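Pesia Meadows wetland restoration: progress report to the Naylor Fund
Period covered: October to March

Work since the last report

The main job this winter was the lower field at Pesia, where the old land drains had kept the ground too dry for breeding waders. The drains along the eastern side have been blocked and two shallow scrapes dug, both to the outlines in the plan we sent with the application. Grirnar did the digging. They lost nine working days to flooding in January and finished in the second half of February, still ahead of the date when we have to keep machines off the site for nesting.

Spoil from the scrapes was spread on the bank beside the track and seeded. It will need topping in late summer to keep the docks down.

We planted 377 metres of hedge along the road side, mainly hawthorn and blackthorn with some guelder rose at the wet end. The plan allowed for 300 metres. The extra length closes the gap by the lay-by, where dogs were getting through to the reedbed. The plants came from the nursery at Mirnano and most are in leaf. Hares have been at the northern stretch and we have put guards on it.

Water levels

Levels in both scrapes are read each week from gauge boards. The upper scrape has held its level well. The lower one drops faster than we would like after a dry spell, and we suspect a side drain that isn't on the 1950s map. Guido Mancuso will trace it with dye in April. If it is there, blocking it is a day's work and can be met from the contingency. 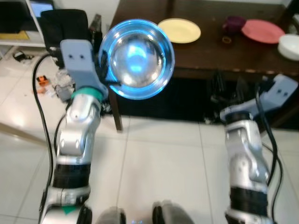
Ingegerd Granström asked at the spring open evening whether holding the water higher would flood the grazing next door, and said that the bottom gate had been under water twice this winter. We have since walked the boundary with her. The sluice board has been lowered by one notch until we know more about the drain, and she has a phone number to ring if the water reaches the gate again.

Birds

Lapwing were displaying over the lower field by the second week of March, in a part of the site where none was recorded last spring. Snipe used the upper scrape through most of the winter. It is too early to report on nesting. Elisa Grasso is leading the breeding survey and her first results will be in the next report.

Money

The contractor's final invoice has been paid. Hedging came in £535 over budget because of the added length and the guards. We have covered this from the signage line, which still has enough left for the two boards at the car park. We have not drawn on the £2,000 contingency.

Next six months

Trace and deal with the side drain.
Complete the breeding survey.
Fit the handrail on the hide ramp. The timber is on site.
Agree cattle numbers for autumn grazing with Ottavio Sala.
Put up the car park boards, once the Fund has approved the wording. A draft went to your office in February and we would be glad of comments by the end of May.

Imani Nyaga
Project manager, Pesia Meadows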